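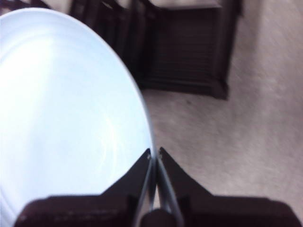 Product Review: Liler Dish Soap Concentrate, Unscented

Published by the Testlow Residence Office, 2018-03-22

The Residence Office reviews household supplies before they are placed on the standing order for the shared kitchens. This review covers the Liler unscented concentrate for washing dishes by hand, which was tried in the kitchens of the east building beginning in November. It replaced the Gazi lemon soap that had been supplied there previously. The product was purchased at the ordinary shelf price and the supplier was not told that a review was planned.

What is supplied

Liler is sold in a 2000 ml jug with a screw cap. A pump is sold separately. The liquid is clear and fairly thin, and it pours quickly, so most residents used too much of it in the first days. The label calls for 8 ml in a full sink of warm water. The cap has no measuring line. The office placed a small measuring spoon beside each sink, and those spoons have had to be replaced more than once.

The jug has a molded handle and can be lifted with one hand when full. It does not fit on the shelf under the sinks in the east building, which was built for shorter bottles, and it has been kept on the floor of the cupboard. Kitchens with a similar cupboard should measure the height before ordering.

The trial

Four kitchens took part. Two received the jug with the pump, and the other two received refillable hand bottles filled from the jug by the office. Residents were asked to wash as they normally would and to write remarks on a sheet posted inside the cupboard door. No instruction was given on sponges or brushes, and the kitchens differ in this respect.

Krum Softić kept the supply record for the office and compared it with the record for the previous soap. The hand bottles lasted noticeably longer than the pumps. The pump gives a large amount with each full press, and few people stop halfway. For this reason the office does not recommend the pump as now sold, although it is sturdy and did not leak.

Cleaning

On everyday plates and bowls the concentrate performs well at the labeled amount. Egg, oatmeal and tomato sauce came away with normal effort. Grease from roasting pans required a second portion and hotter water, as it did with the Gazi soap. Burnt sugar and baked cheese were not loosened by soaking overnight in Liler, and the residents who tried this went back to baking soda.

The foam is low. Several early remarks on the sheets described the soap as weak, and these remarks became rare once a short notice was posted stating that the amount of foam is no measure of cleaning. The office still regards the low foam as a drawback in a shared kitchen. People who see no foam add more soap, and the savings that make a concentrate worth buying are then lost.

Rinsing

Rinsing is the strongest point of the product. Glasses rinsed under a cold tap dried clear, without the cloudy film that had been a regular complaint in the east building, where the water is hard. Plastic food boxes kept no smell of soap. Cutting boards were also improved in this respect, although those in the second-floor kitchen are old and hold the smell of onion whatever is used on them.

Dishes left to drain overnight showed some spotting on dark surfaces. The office attributes this to the water. Wiping with a towel removed it.

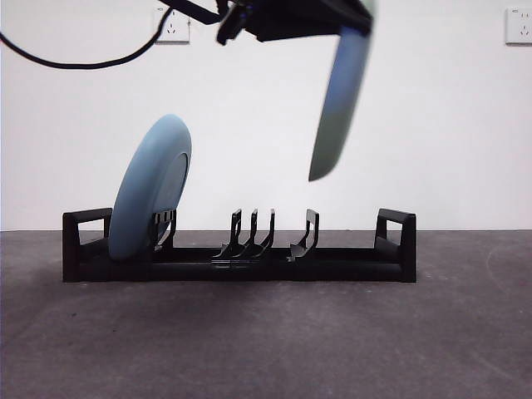
Liesl Stöckli wrote, after reading a draft of this section, that the rinsing result should be weighed more heavily than the price. Her kitchen had been rinsing every glass twice under the old soap, and she believed that the hot water saved was worth more than the difference between the two products. The office has no separate meter for the kitchens and cannot confirm this, but the point is a fair one and is recorded here at her request.

Effect on hands

The label states that the product contains no perfume or dye. Residents who had avoided the lemon soap were able to use Liler without gloves at the labeled amount. Used undiluted on a sponge, it dried the skin in the same way as other soaps. Pui-shan Hsu noted on the sheet for the ground floor that the undiluted liquid stings a small cut quite sharply, and the office repeats the advice on the label to add it to water first.

Cost and supply

The jug costs more than a bottle of the Gazi soap and holds a good deal more. With hand bottles and a measuring spoon, the cost for each month of use was lower. With the pump it was slightly higher. Delivery took 5 days on the first order and longer on the second, when the supplier was out of stock and offered the Suma general cleaner in its place. That offer was declined, as the Suma product is meant for floors and counters.

Empty jugs may be returned to the supplier, but only in full crates. Engelbert Lehner has agreed to store them in the bicycle room until a crate is complete. Jugs should be rinsed and left with the cap off before they are brought down.

Recommendation

The office recommends the Liler concentrate for shared kitchens with hard water, provided that it is given out in hand bottles. It is a poor choice for kitchens where large roasting pans are washed daily, and those kitchens may remain on the present soap. The overall rating is 4 out of 5. The missing point reflects the unmarked cap and the generous pump.

The west building will change over when its present stock has been used. Requests for hand bottles and measuring spoons should be addressed to Rupert Sutter at the front desk, with the kitchen number written on the slip - slips without a kitchen number are returned.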